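第6章 つかんで、運んで、入れる

前章までは、腕を決められた姿勢に動かすことだけを扱った。関節の角度を指定し、そのとおりに止まったかどうかを測り、ずれが大きければ原因を探した。本章から相手になる物が加わる。机の上の物をつかみ、別の場所へ運び、容器に入れる。人間なら考えずに済ませる作業だが、ロボットにさせようとすると、決めておかなければならないことが急に増える。

本章で取り上げるのは、ターンサイドの学生課題「グルラー」である。グルラーは二本の腕で机の上を片付ける課題で、週に二回の実習を半年続ける。参加する学生はロボットの経験を問われない。プログラムを書いたことのない学生も、機械加工の経験がない学生もいる。最初の実習で全員が同じ作業をするので、出発点の差はあまり問題にならない。

章の前半では課題の決め方と机の準備を、後半では二本の腕の使い分けと記録の取り方を説明する。制御の数式は第7章に回した。数式を先に学びたい読者は第7章の前半を読んでからここへ戻ってもよいが、6.2節の作業表だけは先に作っておくこと。第7章の演習はその表を前提にしている。

6.1 課題を小さくする

グルラーの最初の案は「散らかった机を片付ける」という一文だった。学生が集まって話し合うと、この一文の読み方が人によって違うことがすぐにわかった。ある班は、机の上に何も残らない状態を片付いた状態と考えた。別の班は、物が種類ごとに分かれていれば机の上に残っていてもよいと考えた。容器からあふれた物をどう扱うか、容器そのものを動かしてよいかについても意見が割れた。

話し合いは二回分の実習を使っても終わらず、指導にあたったルース・タプリーが課題を縮めることを提案した。扱う物はクレヨンのような細長い物を中心にする。容器は机の上に先に置いておく。人は試行が始まったら手を出さない。この三つを決めたところで、各班はようやく手を動かし始めた。

課題を縮めると簡単になりすぎるという心配は、実習の初日に消える。細長くて軽い物は、思ったより扱いにくい。指先が少し斜めに当たれば転がるし、端をつかめば重みで先が下がる。複数がくっついていれば、一つだけを選んで持ち上げるのに工夫がいる。紙が巻かれた部分と先端とでは滑りやすさも違う。
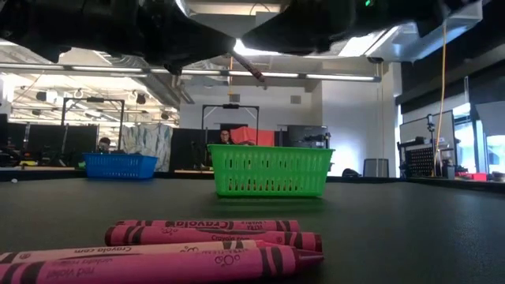

細長い物をつかむとき、最初に決めるのは指の向きである。指の開閉する方向が物の長い軸と直角になるようにすれば、物は指の間に収まりやすい。平行に近い向きで閉じると、指は物の両端を押すか、片側をはじくことになる。学生の多くは初めのうち、指の位置ばかりを合わせて向きを後回しにする。位置が数ミリずれていてもつかめることは多いが、向きが大きくずれているとまずつかめない。

次に決めるのは高さである。指先が机に触れるまで下げれば確実につかめそうに思えるが、机に触れた瞬間に腕がたわみ、指先が横に逃げる。反対に高すぎると、物の上のほうだけを挟んで弾き出す。グルラーでは、指先と机の間に紙を一枚はさみ、紙が引っかからずに抜ける高さを下限と決めている。道具のいらない方法で、腕を交換したあとの再調整もすぐに済む。

つかむ場所も決めておく。中央をつかめば運ぶときに傾きにくい。ただし、重なっている物の中央をつかもうとすると、下にある物まで一緒に動かしてしまうことがある。そのような場合は端に近い側をつかんで少し引き離し、いったん置いてから中央をつかみ直す。動作は増えるが、失敗してやり直すより早く終わることが多い。

6.2 作業表を作る

プログラムを書く前に、作業を言葉で書き出した表を作る。グルラーではこれを作業表と呼ぶ。様式は自由だが、各行に次の項目を入れる。

・動作の名前(近づく、下げる、閉じる、上げる、運ぶ、開く、戻る)
・使う腕(左、右、両方)
・動作を始めてよい条件
・動作が終わったとみなす条件
・うまくいかなかったときに戻る行

書いてみると、最後の項目がいちばん埋まらない。学生は成功する手順ならすらすら書けるが、途中で物を落としたらどの行に戻るのかを尋ねられると手が止まる。落とした物が元の位置の近くにあるなら「近づく」に戻ればよい。しかし容器の縁に引っかかっていたら、同じ動作では取れない。机の外に落ちたら、その試行は打ち切るしかない。これらを一行にまとめて「最初に戻る」と書いた班は、後の実習でほぼ例外なく表を書き直している。

条件は、見てわかる言葉か、数値で書く。「しっかりつかんだら」は条件にならない。「指を閉じる指令を出したあと、指の開きが全閉より大きいまま止まったら」と書けば、指の間に何かがあることを機械の側で判定できる。もっとも、この条件だけでは、つかんだ物が目的の物かどうかまではわからない。二本を一度につかんだ場合も条件を満たしてしまう。そこで、指の開きに上限も加える。上限の値は使う物の太さで変わるので、各班が測って表に書き込む。

作業表は一人で書かず、二人で書く。一人が動作を読み上げ、もう一人が自分の手を腕に見立てて、そのとおりに動かす。読み上げていない動作をしてはいけない。手首をひねる、指の間隔を変える、少し待つといった動作を、人は無意識のうちに補っている。読み上げ役は、相手の手が動かなくなったところで足りない行を書き足す。机と鉛筆が二、三本あればできるので、装置が空くのを待つ間に済ませておくとよい。

表ができたら、別の班と交換して同じことをする。自分の班では通じた言葉が、よその班では通じないことがある。「手前」という語は特に危ない。人から見た手前なのか、腕の根元から見た手前なのかを書き分けるか、机の四辺に名前を付けておく。ターンサイドでは四辺を窓側、廊下側、左腕側、右腕側と呼んでいる。

6.3 机の上を準備する

容器は、どの腕からも指先を上から入れられる位置に置く。机の端に寄せると場所は広く使えるが、腕が伸びきった姿勢になり、指を真下に向けられなくなる。腕の根元に近すぎても同じことが起きる。第4章で調べた作業範囲の図を持ってきて、容器の四隅がすべて範囲に入ることを確かめる。

色の違う容器を使うと、人にもカメラにも区別がつきやすい。青い容器と緑の容器を使う場合、どちらが取り出す側でどちらが入れる側なのかは、試行ごとに記録に書く。色と役割を固定してしまうと、学習を使う第9章で困ることになる。緑の容器にはいつも物を入れるものだと覚えた制御は、緑の容器から取り出す課題を与えられたときに動けない。役割を入れ替えた試行を初めのうちから混ぜておくのがよい。

籠のように側面に穴のあいた容器は軽く、指先が触れると動く。縁に当たって籠が滑ると、その後の動作がすべてずれる。籠を机に固定する班と、しない班がある。課題の規則では、どちらも認めている。固定した場合は、指が籠の内側に当たったときに逃げ場がないので、下げる速さを落とす。固定しない場合は、物を入れるたびに籠の位置を確かめる手順を作業表に加える。

照明は思ったより影響が大きい。天井の照明と窓の光の両方が入る部屋では、時刻によって机の明るさが変わり、巻き紙の光り方も変わる。午前に調整した色の判定が夕方には合わなくなる。ターンサイドの実習では、実習の初めと終わりに、何も動かさない状態で画像を一枚ずつ残すことにしている。調子が悪くなったとき、機械を疑う前にこの二枚を比べる。

机の周囲も準備に含める。腕から出るケーブルは、腕がいちばん遠くまで伸びた姿勢で張らず、いちばん縮んだ姿勢で指先の近くに垂れないように束ねる。実際にはこの両方を満たすのは難しく、動かしながら束ね直すことになる。床を通るケーブルは人の歩く側を避ける。椅子は腕の届く範囲の外に置き、試行中は机に肘をつかない。机がわずかに揺れただけで、置いてあった物が転がることがある。

開始前の確認は声に出して行う。停止ボタンに手が届くこと、腕の動く範囲に人がいないこと、記録が始まっていること。確認を読み上げる係と停止ボタンの係は兼ねない。この規則は経験を積んだ班にも同じように当てはまり、学期の終わりまで変わらない。

6.4 二本の腕を使い分ける

腕が二本あると作業が速くなると考えるのは自然である。左の腕が運んでいる間に右の腕がつかめば、かかる時間は半分に近づくはずだ。ところが、初めて二本の腕を同時に動かした班の記録を見ると、一本のときより時間がかかっているものが多い。互いの通り道がふさがり、片方がもう片方を待つからである。

待ち時間を減らす方法の一つは、机を左右の領域に分けることだ。左の領域の物は左の腕が、右の領域の物は右の腕が扱う。境目には幅を持たせ、そこに入れるのは一度に一本だけと決める。容器が境目の近くにある場合は、ほとんどの動作が境目を通るので、この方法の利点は小さくなる。容器の位置を変えるか、物を入れる順番を決めるかして対処する。

もう一つの方法は、役割で分けることだ。一方の腕がつかみ、もう一方が受け取って容器に入れる。受け渡しの間は二つの指先が近づくので、どちらが止まっていてどちらが動くのかを必ず決める。両方が動いている状態で受け渡しをしようとすると、わずかなずれが二倍になって現れる。グルラーの規則では、渡す側が止まり、受け取る側が動く。受け取る側の指が閉じて、さらに短い待ち時間を置いてから、渡す側の指を開く。

細長い物の受け渡しでは、持つ場所が足りなくなることがある。渡す側が中央を持っていると、受け取る側は端しか持てない。渡す側が初めから端に寄せてつかんでおけば、受け取る側が中央に近いところを持てる。6.1節で中央をつかむのがよいと書いたが、受け渡しをする場合は事情が変わる。作業表では、受け渡しのある行とない行とで、つかむ場所を別々に書く。

向きを変えたいときにも二本の腕は役に立つ。一本の腕で縦に立てようとすると手首の可動範囲が足りないことがあり、もう一方の腕に持ち替えると届くようになる。ただし、持ち替えのたびに落とす危険が増える。どの向きで容器に入れてもよい課題なら、向きはそろえないほうが成功率は上がる。
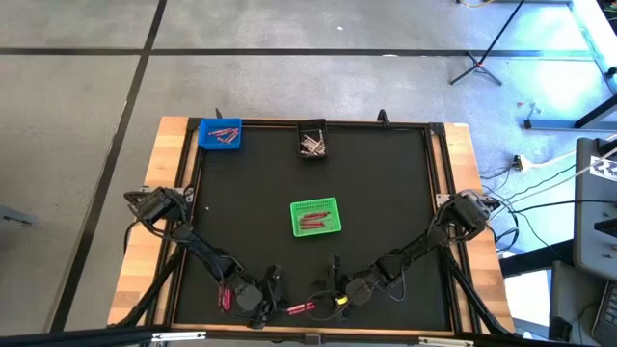

キース・バンティングは、受け渡しを課題から外してはどうかと学期の途中で書いている。一本の腕で入れられる物をわざわざ二本で扱うのは手順の練習にすぎず、学生の時間はつかむ動作の改善に使ったほうがよい、というのが彼の意見だった。左右の領域を分ける方法だけでも二本の腕の難しさは十分に学べるし、指先どうしをぶつけて部品を傷めることも減る、とも述べている。

この意見は一部が取り入れられた。受け渡しは必修の課題から選択の課題に移り、領域を分ける方法で一定の成功率を出した班だけが進めることになった。残りの班はつかむ動作の改善を続ける。学生の側の反応は分かれた。受け渡しを目当てに参加した学生には不満が残り、翌年度の募集要項では選択課題であることが初めから書かれるようになった。

部品の傷みについては、その後、指先を低速で合わせる練習を加えた。何も持たない状態で二つの指先を近づけ、決めた隙間で止める。隙間は厚紙で確かめる。地味な練習だが、これを済ませた班では衝突が減った。

6.5 試行を記録する

記録は、失敗した試行も含めてすべて残す。ターンサイドに残っている一年分の記録は2,458件で、そのうち234件は途中で記録が止まっている。電源が抜けた、保存先がいっぱいになった、開始の操作を忘れて後から始めたなど、理由はいろいろある。止まった記録にも印を付けて残してあるが、集計には入れない。

残りの記録のうち、初めの200件は規則が固まる前のものである。容器の役割や打ち切りの条件が班ごとに違っていたので、本書では別に扱う。それ以外から2,000件を選び、第9章の演習で使う。選び方は付録に載せた。

一件の記録に必要なのは、動作の数値、画像、そして人の書いた短いメモである。メモを省く班が多いが、後で役に立つのは意外にこの部分だ。数値からは指が閉じたことがわかり、画像からは物が指の間にないことがわかる。しかし、その直前に人が机に触れたことは、どちらにも残らない場合がある。メモは一行でよい。「三回目、机に触れた」「籠がずれたまま続行」程度の書き方で足りる。

結果の欄には、成功、一部成功、失敗、打ち切りの四つのどれかを書く。一部成功の扱いは班の間でもめやすい。最後の一つだけ容器の縁に引っかかった試行を成功と書きたくなる気持ちはわかるが、縁に引っかかった物は入ったとは数えない。判断に迷ったら一部成功とし、メモに理由を書く。後から成功に直すことは認めない。

記録の名前は、班の記号、実習の番号、試行の番号をこの順に並べて付ける。「最新」「本番」「修正版」といった語を名前に入れない。バルドビノス班は最初の学期にこの規則を守らず、どの記録がどの調整の後に取られたのかを調べるのに、実習を丸一回使った。

記録を見直すときは、失敗の多い動作から順に見る。グルラーの場合、失敗は「閉じる」と「開く」に集まる。「閉じる」の失敗は指の向きと高さが原因であることが多く、6.1節の手順に戻れば直る。「開く」の失敗はもう少し厄介だ。指を開いても物が片方の指に残り、腕を戻す途中で落ちる。指を開いた後に少しだけ上下に動かす班、開く前に物を籠の内側に軽く当てる班があり、どちらがよいかは使う指の形によって違う。自分の班の指で両方を試し、結果を作業表に書き加えておく。

6.6 実習の進め方

一回目の実習では腕を動かさない。作業表を書き、他班と交換し、机の四辺に名前を付けるところまでで終える。早く終わった班は、指の開きの上限を測っておく。

二回目と三回目は一本の腕だけを使う。机の上に置く物は一つから始め、離して置いた二つ、接している二つ、重なっているものの順に進む。前の段階で連続して成功するまで次へは進まない。何回連続とするかは班で決め、表の余白に書く。

四回目からは二本の腕を使う。初めは左右を交互に動かし、同時に動かすのは五回目以降とする。同時に動かす最初の試行は、物を置かずに行う。通り道だけを確かめ、境目の領域に両方の腕が入らないことを見届けてから物を置く。

九月から始まる学期では、中ほどに他校との合同実習が入る。ステルコンホルムの班とは机の材質も指の形も違うので、作業表の数値は持ち込んでもそのまま使えない。数値の欄を空けた作業表の写しを別に用意し、現地で測って埋める。

実習の最後には、机の上の物をすべて人の手で元の箱に戻し、腕を休止の姿勢に置いてから電源を切る。折れたり削れたりした物は戻さず、班の記号を書いた袋に入れて教員に渡す。指先の部品に色が付いていたら、布で拭いてから終える。

次の節では、二回目の実習で使う一本の腕の手順を、作業表の一行目から順にたどっていく。手元に自分の班の表を用意しておくこと。

関連項目

第4章 腕の届く範囲を調べる
第5章 決めた姿勢で止める
第7章 指先の力と速さ
第9章 記録から学ばせる
付録B 作業表の様式と記入例
付録D 記録の選び方
グルラー課題規則(2018-04-06 改訂)
ステルコンホルム合同実習の持ち物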